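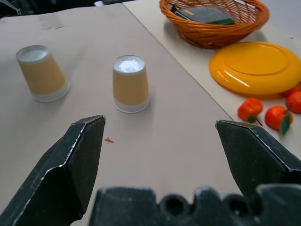 How often does a gripper need looking after?

Every 48 hours of running time, for a wipe and a look at the fingers, with a proper strip-down at 639 hours. Most owners know this. Most owners also know when their boiler was last serviced, or say they do.

STERDALE, November 4, 2019. Isaksson today publishes its care plan for the Fekness tabletop cell, the single-arm handling station it builds and repairs at its Sterdale workshop. The plan runs to 56 pages, of which the company hopes customers will read the first two.

Those two cover the gripper, where the bulk of the repair work comes from. A Fekness cell spends its days closing two black fingers on things like paper cups and tangerines, neither of which sounds like hard labour. The fingers disagree. The bevelled edges scuff down to silver-grey metal, dust settles on the flat inner faces, and more of it collects around the notches and holes of the palm, where it is out of sight of anyone standing up.

Scuffed edges are no cause for alarm and are not covered by the warranty, a point on which the Stistmont service desk has had some lively correspondence. A worn bevel may stay in use as long as the tip keeps its shape and the two fingers meet squarely. Dust on the inner faces is another matter. It makes a paper cup slide, and the customer then turns up the grip force, and the customer then has a flat paper cup.

The new weekly routine goes like this. Open the fingers to full width and lock out the arm. Wipe both inner faces with a dry lint-free cloth, then brush out the palm with the soft brush supplied, working away from the wrist. Clean the wrist camera window last, with a fresh cloth. Please do not use compressed air, which moves the dust from the palm to the inside of the palm.

After cleaning, run the cup check. Stand two sleeved cups upside down on the work surface, well apart, and have the cell pick up each in turn 50 times at the lowest force setting. If a cup slips, clean again before touching the settings. If it slips a second time, ring us.

The plan also takes a view on cardboard. Plenty of sites lay a sheet of it over the table, and Isaksson has no objection, having done the same for years. It should lie flat and be held down with tape. Old tape ought to come off before new tape goes on. Replace the sheet when a crease begins to lift, and check the table height in the software afterwards, as a thicker sheet brings the fingers nearer to it than they were told to expect.

Replacement fingers are sold in pairs only. Requests for a single left finger have been noted, and the answer has not changed since September.

The care plan goes out free with every new Fekness cell and can be had in print by existing owners from the Sterdale workshop. Strip-downs are booked through the service desk at Stistmont. Cells sent in for repair should be packed without their fruit.

About Isaksson
Isaksson builds, services and mends small handling cells. Its workshop is in Sterdale and its service desk and parts store are in Stistmont.

Press enquiries: Isaksson press office, Sterdale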